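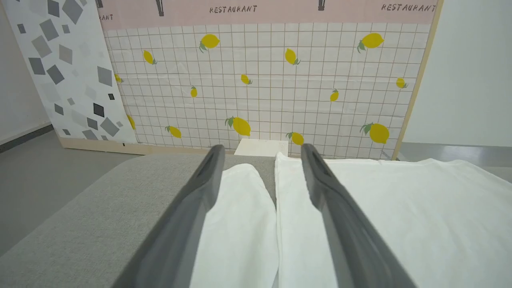
Figure 6. Two pieces of white cloth on a light gray woven surface.

3.2 Drying habits and what my readers told me

I'll admit I went into this part of the study with a bias. I've been drying my curls with an old cotton T-shirt for years, and I fully expected everyone else to swear by the same thing. They didn't! Of the 35 people who kept a wash-day diary for us in January, 19 used a regular bath towel, 13 used a T-shirt or something close to it, and the rest just let their hair drip (in winter, brave souls).

Kalliopi Xenos and I read every diary twice and coded the comments on frizz, drying time and scalp comfort separately. We argued a fair bit over what counts as frizz - Kalliopi calls any halo frizz, and I think a bit of halo is just volume - so where we couldn't agree, Amr Shehata made the call.

The T-shirt group did report less frizz on the first day, and I was pretty smug about that until we got to day three, when the two groups sounded much the same. Product muddies things too. Most of the T-shirt people were also using a leave-in like the Nilleo cream, and hardly any of the towel people were, so I can't tell you which one deserves the credit. Hair colour didn't seem to matter, although the folks with bleached ends wrote a lot more about breakage than anyone else.

Dionysis Sotiropoulos suggested we ask how people handle the towel, whether they rub, scrunch or wrap. I wish we'd had that question on the form from the start. We added it for the second round, and I come back to those answers in Section 3.3.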